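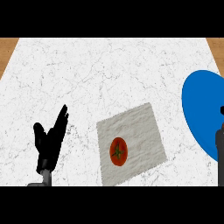 Hallell Stone Care Kit review

2025-01-14

We've had a marble kitchen table since we moved to Clivdale. It came second-hand, already marked, and over the years we added to the marks. There was a ring from a bottle of vinegar, a dull patch where somebody had cut lemons without a board, and a general loss of shine at the end where people eat breakfast. I bought the Hallell kit in August to see how much of that I could put right myself before paying for a professional to come out. I've now used it on the table, on a small offcut I keep for pastry, and on a window sill in the bathroom.

I paid £27 for it at Gouveia, the hardware shop on the high street. It's sold online too, but postage made it dearer.

What you get

The box holds a bottle of neutral cleaner, a tub of polishing powder, an 80 ml bottle of sealer, a set of hand pads, a felt block, two cloths and a folded sheet of instructions. The pads are marked on the back and run from 600 grit up to 2000. There are no gloves, and you will want gloves for the sealer. You'll also want a spray bottle for water and some masking tape.

The packaging is cardboard throughout apart from the bottles. The tub of powder has a push-on lid that is hard to get off with wet hands and easy to knock off when you don't mean to. I moved mine into a jam jar.

The instructions

They are short and mostly clear, with one bad gap. The sheet tells you how to tell a stain from an etch, and I was glad of it. A stain is something that has soaked in and is usually darker than the stone around it. An etch is where acid has eaten the polished surface, so it looks dull or pale and feels slightly rough if you run a fingernail over it. Nearly all of our marks were etches, and cleaning was never going to shift them. Years of scrubbing had been a waste of time.

The gap is in the section on pads. It says to "work through the grades" but doesn't say how long to spend on each one or what you should be looking for before you move on. I went too fast the first time and had to go back to the start. What I should have done is keep going with the coarse pad until the edge of the mark could no longer be seen at a low angle with a torch. If you can still see it at that point, the finer pads won't take it out. They'll just give you a shiny ring.

Cleaner

It does the job and has almost no smell. You dilute it, wipe it on, leave it a few minutes and wipe it off. I compared it with a drop of plain washing-up liquid in warm water on the pastry offcut and could see no difference at the end, except that the washing-up liquid needed an extra rinse. I wouldn't buy it again on its own. Keep it for the clean just before sealing, when you don't want any film left behind.

Pads and powder

These are the reason to buy the kit. The pads are flexible, about the size of a playing card, and backed with foam so they follow a slight dip without digging in at the corners. They have to be kept wet. I sprayed every minute or so and wiped the slurry away often, so that I could see what I was doing.

The vinegar ring took most of an afternoon. It was the deepest mark and I nearly gave up on it. After the coarsest pad the whole patch looked terrible — flat and grey and much larger than the ring had been — and if you haven't done this before you should expect that stage. The shine starts to come back with the last two pads and then quite suddenly with the powder, which is mixed to a paste and rubbed in with the felt block. My arms ached the next day.

The lemon patch was quicker. It was wide but shallow, and I was able to skip the coarsest pad altogether. The breakfast end I did with powder only, and it came up well enough to match the rest of the table from a normal sitting position. Crouch down and look along it towards the window and you can see where I stopped. I should have gone right up to the far edge.

The finest pad wore out first. The foam started to come away from the back at one corner during the window sill, and I finished the job with it stuck back down with double-sided tape. Replacement pads are sold as a full set and not singly, which is annoying when only one has gone.

Sealer

I have mixed feelings about this part. It goes on easily with a cloth, and you buff off the excess before it dries. Don't wait too long. I left a strip by the wall while I answered the door and it dried to a sticky haze that needed another coat over the top to soften it. The small bottle was enough for two coats on the table and one on the sill, with a little left over.

Sealer doesn't stop etching. The box says "protects against spills", and that is true of oil, tea and wine, up to a point. It isn't true of lemon juice or vinegar, which will mark the surface whether it has been sealed or not. The instruction sheet admits this in small print on the back. It ought to be on the front of the box, in my view, because most people will be buying the kit after an acid mark and will assume they are now safe from the next one.

Against oil it has held up. I put a spot of olive oil on the pastry offcut before sealing and another afterwards, and left each overnight. The first left a dark spot that took a poultice of bicarbonate of soda to draw out. The second wiped away in the morning. A water drop still beads on the table now, though less than it did in the first weeks. I'll do another coat in spring.

What it won't do

It won't fill chips. There is one on the corner of our table and it's still there. It won't help with rust, and it made no difference to a yellowish area on the bathroom sill, where I think the colour has gone deep into the stone. It's also no use on laminate or printed tops that only look like marble. The pads would go straight through the pattern. If you aren't sure what you have, look at the underside or a cut edge before you wet anything.

I would not use the coarse pads on a honed finish either. The kit is meant for polished stone, and there's nothing in it that will give you an even matt surface over a large area.

Is it worth the money?

For a table with a few dull marks, yes. The pads and powder would cost nearly as much bought apart, and having them matched saves some guessing. If your stone is in good condition and you only want to seal it, buy a larger bottle of sealer instead and leave the kit alone. If the whole top is worn, get a quote for machine polishing. Doing a full table by hand with these pads would be possible, but I wouldn't want to be the one doing it.

Good points: pads work well, powder gives a proper shine, stains and etches are explained clearly, enough sealer for an ordinary table.

Bad points: vague on how long to use each pad, no gloves, poor lid on the powder, finest pad wears out early, misleading wording on the box about spills.

I've since bought a second set of pads. The vinegar now lives on a tray.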